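By continuing to read online you agree to our use of cookies. Manage preferences | Accept all

FROM THE FRONT HALL

Hello again from the land of grit. January does something to my entryway that no other month manages, and this time I decided I was going to sort it out properly, from the floor up, before I let myself buy one single pretty basket. (I have bought a basket. We'll get to the basket.)

A few of you wrote back after the last newsletter asking what I do about the bit of floor beside the mat, where everybody steps when they miss the mat. My answer used to be "sweep it and sulk." My new answer is paper! Big, plain, boring white paper. I got the idea from Daryna Semeniuk, who lays it down when she's planning a room, and I've pinched it shamelessly for mats and runners. You put your mat where you think you want it, you slide a large sheet in along the edge, and then you've got a nice clean shape on the floor that you can move, fold or trim until it's the size of the thing you want to buy. No tape on the floorboards, no guessing in the shop with your arms held out like you're describing a fish.

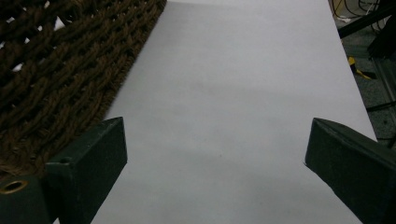 White paper beside the brown woven mat, still deciding on the layout.

I did mine in the late afternoon with a cup of tea going cold on the stairs, and I'll admit I spent far longer nudging that sheet back and forth than the job deserved. My first instinct was to butt a second mat right up against the first and call it done, wall to wall, like a hotel. Then I opened the front door. If you take one thing from this newsletter, please open your front door before you order anything. A mat with a thick weave needs more clearance than you'd think, and mine needed shifting back by the width of my hand before the door would swing over the spot I'd picked.

The other thing the paper is good for is colour. I've always believed I had a neutral hallway, and then I put a proper white next to it and discovered the walls are the colour of weak custard. Barış Akbulut (who painted them, to my instructions, so he's completely innocent) says I should stop looking at them by lamplight. He may be right. I've got the Monatdale paint card propped on the radiator and I keep walking past it with narrowed eyes. There's a grey on there I like very much at eight in the morning and can't stand by supper.

Now, texture. I do love a chunky weave by the door. It hides a multitude of sins between vacuums, it feels lovely under a sock, and it makes a plain floor look like somebody thought about it. What I've gone off is putting two chunky things side by side. They fight.

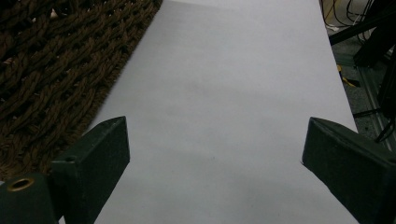
So the plan is to keep the rough brown texture on one side and go flat and smooth on the other, something pale I can wipe with a cloth and not think about again. Ustyna Nazarenko has a felt runner in hers that she swears by, but she doesn't have a dog, and I have a dog. I was leaning toward a Fliderex one in oatmeal until I found out it has to be cleaned with a special brush. I'm not owning a special brush. Vitus do a plain flat one in three sizes and the middle size is almost exactly my paper once I'd folded the end under, so that's the front-runner. It's $71, and yes, I winced, but I've spent more than that over the years on cheap ones that curled at the corners and tripped my mother.

A word on cleaning the mat you've already got, while it's up and out of the way. Take it outside and hang it over a railing and whack it with a broom handle. Do both sides. Then leave it out there for a bit in the cold if it's a dry day, and vacuum the floor underneath twice, because the first pass only makes you feel better. If the weave sheds, as the thick ones often do, give the edges a firm brush with your hand and pick off whatever comes away. Don't go at the loose ends with scissors close to the knots. I did that to a favourite rug once and it was never the same shape again.

And the basket! It's for mitts. It was meant to be for mitts. At the moment it has five odd mitts, a dog lead and a library book in it, and I'm calling that a success.

Next time I'll have a go at the shoe shelf — Lukian Panasiuk is lending me his good drill — and I'd love to hear what you've done with a skinny hallway, especially if yours has a door that opens the wrong way like mine. Just hit reply, I read all of them, usually with toast.

You're receiving this newsletter because you signed up on our website. Update your preferences | Unsubscribe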